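읽는 시간 4분

공용 작업실 테이블 클램프 폴 설치 건, 흔들림과 상판 눌림 관련

작성자: 나사산마모

작업실 테이블에 수직 폴을 클램프로 물려 쓰는 방식에 대해 의견 구합니다. 상판은 밝은 색 원목 느낌의 목재 테이블이고 두께는 40mm입니다. 폴은 Vorndale 제품이며 하단 클램프로 고정하고, 중간에서 사선 지지대가 하나 나갑니다. 용도는 소형 기기 거치와 조명 고정입니다.

문제는 두 가지입니다. 첫째, 폴 상단을 손으로 밀면 눈에 띄게 기울고 복원이 느립니다. 둘째, 클램프를 세게 조이면 상판 하면에 눌린 자국이 남습니다. 고무 패드는 기본 제공품만 썼습니다. 폴 길이는 600mm이고 연장봉은 달지 않았습니다.
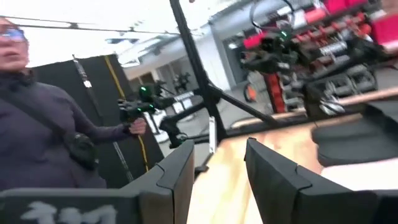 수직도를 먼저 잡을지, 클램프 접촉면을 먼저 손볼지가 고민입니다. 테이블을 혼자 쓰는 것이 아니라서 상판에 구멍을 뚫는 관통형 고정은 제외합니다. 보시다시피 폴이 약간 기울어 서 있고, 사선 지지대는 한쪽 방향으로만 나가 있습니다. 폴 아래쪽에 은색 브래킷이 하나 붙어 있는데 이걸 기준점으로 삼아 보강재를 추가하는 방법도 생각하고 있습니다. 뒤쪽 검은 칸막이 옆으로 내려오는 노란 케이블은 아직 정리 전이고, 이것도 나중에 폴 쪽으로 돌릴지 따로 뺄지 정해야 합니다.

---

작성자: 토크렌치0점

기울기부터 분리해서 보셔야 합니다. 원인 후보는 클램프 턱과 상판의 평행도, 폴과 클램프 소켓 사이의 유격, 상판 자체의 처짐입니다. 상판에 수준기를 올리고 폴에도 대 보세요. 두 값의 차이가 클램프와 소켓에서 나오는 오차입니다.

소켓 유격이면 조임으로 해결되지 않습니다. 0.1mm 황동 심을 한쪽에 넣으면 대부분 잡힙니다.

---

작성자: 느린건조

심 넣는 것에는 반대합니다. 폴을 자주 뺐다 끼우는 공용 작업실이면 심이 밀려서 소켓 안쪽에 끼입니다. 저희는 그것 때문에 폴이 안 빠져서 소켓을 버렸습니다. Liew에서 나오는 분할 칼라를 소켓 바로 위에 채우는 쪽이 낫습니다. 유격은 남지만 하중 방향이 고정됩니다.

상판 눌림은 패드 면적 문제입니다. 기본 패드는 너무 작습니다. 하면에 알루미늄 평판을 대고 그 위에서 조이세요.

---

작성자: 토크렌치0점

칼라는 축 방향 미끄러짐을 막는 부품입니다. 횡방향 흔들림에는 효과가 거의 없습니다. 유격이 남아 있는데 하중 방향이 고정된다는 설명은 이해가 안 됩니다.

---

작성자: 느린건조

칼라 하면이 소켓 상면에 밀착되면 접촉면이 생깁니다. 폴이 기울려면 칼라 한쪽이 들려야 합니다. 자중과 거치 하중이 그걸 누릅니다. 경하중에서는 효과가 작다는 점은 인정합니다.

---

작성자: Gerardo Salazar

한국어가 어색해도 양해 바랍니다. 저는 사선 지지대를 먼저 봅니다. 지지대가 한 방향이면 그 평면 안에서만 강성이 올라가고 직각 방향은 그대로입니다. 글쓴이가 민 방향이 어느 쪽인지 적혀 있지 않습니다. 지지대 평면과 직각으로 밀었다면 심이나 칼라로는 부족하고, 두 번째 지지대를 90도로 넣어야 합니다.

그리고 사진의 폴 밑동 쪽에 클램프 마운트가 옆으로 나와 있습니다. 거기에 무거운 것을 달면 편심 하중이 됩니다. 무게를 적어 주면 계산하기 쉽습니다.

---

작성자: 나사산마모

답변 감사합니다. 측정했습니다.

민 방향은 지지대와 직각 방향이 맞습니다. 지지대 평면 방향으로는 흔들림이 훨씬 적습니다. 거치물 무게는 마운트 포함 약 145g입니다. 상판은 수평이고 폴만 2도 기울어 있습니다. 소켓을 풀어서 보니 유격이 있긴 한데 기울기 전부를 설명할 정도는 아닙니다. 클램프 위턱 밑에 굳은 접착제가 남아 있어서 긁어냈습니다.

---

작성자: 토크렌치0점

접착제 제거 후 다시 재 보세요. 위턱 길이가 짧으면 얇은 이물질로도 그 정도 각도가 나옵니다. 145g이면 편심은 무시해도 됩니다.

---

작성자: 합판보다원목

눌림 자국에 대해서만 씁니다. 알루미늄 평판은 모서리 면취를 하지 않으면 평판 모양 그대로 자국이 또 생깁니다. 저는 Flakness 코르크 시트를 평판과 상판 사이에 넣습니다. 고무는 가소제가 마감면으로 옮겨 가서 변색되는 경우가 있으니 장기 설치에는 권하지 않습니다.

이미 생긴 자국은 젖은 천을 대고 다리미로 짧게 누르면 섬유가 일부 복원됩니다. 단, 무늬목이면 하지 마세요. 접착층이 뜹니다.

---

작성자: 느린건조

코르크는 크리프가 있습니다. 조여 놓고 하루 지나면 토크가 빠집니다. 다음 날 재조임이 필수입니다.

---

작성자: 합판보다원목

맞습니다. 재조임 두 번 하면 그 뒤로는 안정됩니다. 1mm 시트 기준이고 두꺼운 것은 계속 풀립니다.

---

작성자: 배선은나중에

노란 케이블은 폴에 묶지 마세요. 케이블이 당겨지면 폴이 그대로 따라 움직이고, 공용 테이블이면 누군가 발로 겁니다. 칸막이 쪽에 Grakance 접착 클립으로 세로로 내리고 맨 아래에서 여유 고리를 하나 만드세요. 아래쪽이 이미 휘어 있던데 그 곡률을 더 줄이지 않는 선에서 고정하면 됩니다.

접착 클립은 칸막이가 패브릭이면 안 붙습니다. 그 경우 상단 걸이형을 쓰세요.

---

작성자: Gerardo Salazar

케이블 의견에 동의합니다. 다만 폴에 올라가는 기기에 전원선이 필요하면 그 선은 어차피 폴을 지나가야 합니다. 폴 밑동에서 한 번 묶고 테이블 쪽에 따로 한 번 고정해서, 당기는 힘이 상판에서 끝나게 하세요.

---

작성자: 나사산마모

중간 결과입니다. 접착제 제거하고 재설치하니 기울기는 수준기 눈금 안으로 들어왔습니다. 심과 칼라는 둘 다 보류했습니다. 직각 방향 지지대는 기존 것과 같은 규격으로 주문했고 9월 중 입고 예정입니다. 하면에는 면취한 평판과 코르크 1mm를 넣었고 내일 재조임합니다.

칸막이는 패브릭이 아니라서 접착 클립으로 갑니다.

---

작성자: 느린건조

지지대 두 개 달 때 체결 순서 주의하세요. 하나를 완전히 조인 다음 다른 하나를 조이면 폴이 당겨져서 다시 기웁니다. 양쪽 가조임 후 수직 확인하고 번갈아 조이면 됩니다.

---

문의: 게시판 상단 운영자 쪽지 | © 작업실 설비 게시판 | 맨 위로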